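Teaching a Small Arm to Sort Food on a White Table
Part 3: Grip Force, Waypoints and the First Full Run

In the first two parts we fixed the arm to its base and ran the cables. Now comes the part that most people want to do on the first evening, and which I recommend to do slowly. We will make the arm pick up food items from a row on the table and carry them one by one.

I work in a shared workshop called Grenico, on the upper floor, mostly on Tuesday evenings. My partner in this build is Thenmozhi Murthy. She wrote the control script, which we named Otum. I made the table, the cable path and almost all of the mistakes below.

What you need before you start

- The arm, with its base bolted down and the emergency stop within reach of your left or right hand
- A two-finger gripper, already calibrated for open and closed position
- A camera looking down at the table
- A plain table surface in one light color
- Food items with different shapes and softness
- A plate and a low basket
- Masking tape and a pencil

Step 1. Prepare the surface

We painted our tabletop matte white. The first coat was glossy, and the camera found "objects" in every reflection of the ceiling lamp. Two coats of matte paint made it much better, although a little glow still comes back from the table in some places. If you see this too, move the lamp before you begin to change numbers in the software.

Make pencil marks for the corners of the working area. The marks must be so light that the camera does not see them.

Step 2. Set the safe height

Move the arm by hand to the place where the fingertips are 130 mm over the table. Save this position as "safe". Every long movement must begin and end at this height. I forgot it once and the arm went straight from the plate to the basket at table level, and pushed everything in between on the floor.

Step 3. Choose the grip force

Our gripper takes force values from 0 to 1,000. There is no unit in the manual, so you have to learn what the values mean by trying. We used 400 for an apple and this held well. For bread it was much too strong. Begin with a very low value, lift the item by two fingers' width, wait, and look if it slides. If it slides, go up a little and repeat. Write down each value that you try, also the bad ones.

One more thing about bread: the long side and the short side don't behave the same. Pinch a croissant around its middle. When we took it near the tip, it turned in the fingers and fell.

Step 4. Put the items in a row

Leave open table between the items, at least as wide as the opened gripper. The arm needs this space for the fingers to go down on both sides. Close neighbors are possible later, but for the first run please be generous with the distance. Put the plate on one end and the basket on the other end, so the arm never has to reach over a container to get to an item.

Step 5. Write the waypoints

For each item you need four points: above, down, up again, and release. Thenmozhi keeps them in a simple text file, one line for one point. With all items and the safe position we had 13 lines, because some points can be shared. Give the points names which a tired person can understand. "apple_down" is good. "p7b" is not good.

Step 6. Run at low speed

Start with the slowest speed that your controller accepts. One person watches the arm and keeps a hand on the stop, the other person watches the screen. Don't do both jobs alone.

Striped roll, croissant, apple and mandarin, with the arm at work:

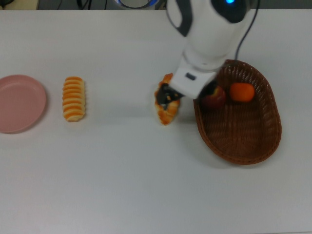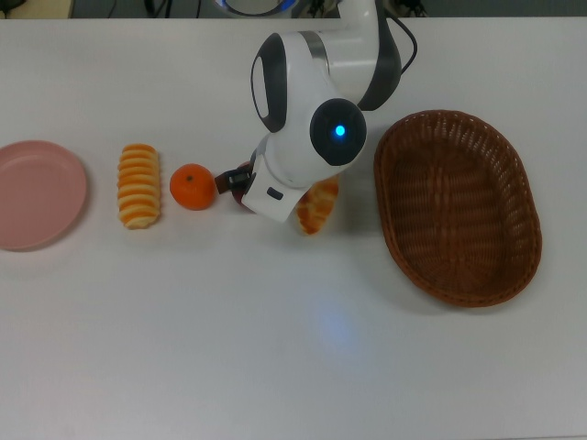

When three runs in a row are without trouble, you can raise the speed in small steps. After each step, do the complete run again and listen to the joints. A joint that makes a new sound wants less acceleration, even when the movement still looks fine.

If the gripper closes next to the item

Check the camera first. Ours had turned a little on its mount, and we lost a whole evening in the script before I-seul Jeon came by and touched it with one finger. Now there is a line of tape across the mount and we check it before each session.

If the cable pulls

Leave a free loop beside the upper part of the arm, then turn the wrist by hand to both ends of its range. The loop should get smaller but never tight - if it gets tight, give it more length and try again.

In Part 4 we will let the script find the items by itself, so the row does not need to be in the same place every time. Please keep your list of force values, you will need it there.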